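Araya Building, second floor
Quarterly walk-through, general safety
Inspected by: Lucie Chan
With: Torquil Rankin (tenant side)
Date: 27th March

Marks: OK = no action. C = see comment. F = fail, needs a date.

1. Exits and stairs

Exit signs lit, both ends of hall: OK
Stair doors close and latch on their own: C
Stairs clear of storage: F
Handrails tight: OK

Comments: The east stair door closes but needs a push for the last inch. Closer arm wants adjusting. Two boxes of Neltik brochures on the landing between floors. Same boxes as last time. Torquil says they go to the basement by Friday. I told him the landing is not storage even for a day.

2. Fire extinguishers

Mounted and reachable: OK
Gauge in green: OK
Tag current: C

Comments: 11 units on this floor, all seen. The one by the copy room has a tag that runs out in August. No action now, but add it to the summer service order so Skasteck can do it on the same trip as the first floor.

3. Electrical

Panel doors closed, 3 feet clear in front: OK
Cords in good shape: C
No power strips plugged into power strips: F
GFCI outlets trip and reset: OK

Comments: Daisy-chained strips under the corner desk in the Ultent office, feeding a space heater. Heater unplugged while I was there. It needs a wall outlet of its own or it goes home. Cord on the floor fan has tape on it near the plug. Replace the fan. 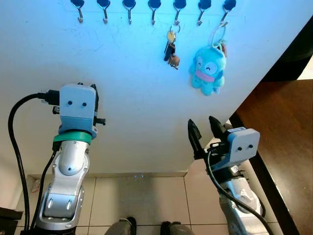
4. Keys and locked rooms

Keys in place: C
Keys labeled: F
Key list matches doors: C
Spare for electrical room held at front desk: OK

Comments: The key list was last updated before the storage room lock was changed, so it still shows the old number. Minttu Turunen has the new one and will send it. Labels are the bigger problem. The bunch on the fifth hook has a small brown charm on it, and a charm does not say which door. Put a plain tag on every ring, room number only, no building name or address. Hooks should be numbered to match the list. Personal keys can go in a drawer. After hours, anyone who needs the electrical room should sign the spare out at the desk and sign it back in.

5. Kitchen

Microwave and coffee maker clean, cords sound: OK
Under-sink cabinet dry: C
Cleaning products in original bottles: OK
First aid kit stocked: F

Comments: Slow drip at the cold supply line. Bucket in place, which is fine for tonight. Ayantu Worku has called the plumber. First aid kit is out of burn gel and large bandages, and the eyewash is past its date. Reorder all of it.

6. Walking surfaces

Carpet flat, no loose edges: OK
Entry mats lie flat: C
Hall lighting: OK

Comments: Mat at the elevator curls at one corner. Turn it or swap it.

Open items go to Yabsira Dinsa. Stair landing and power strips first. I will come back for those two and leave the rest for the next quarter unless the drip gets worse.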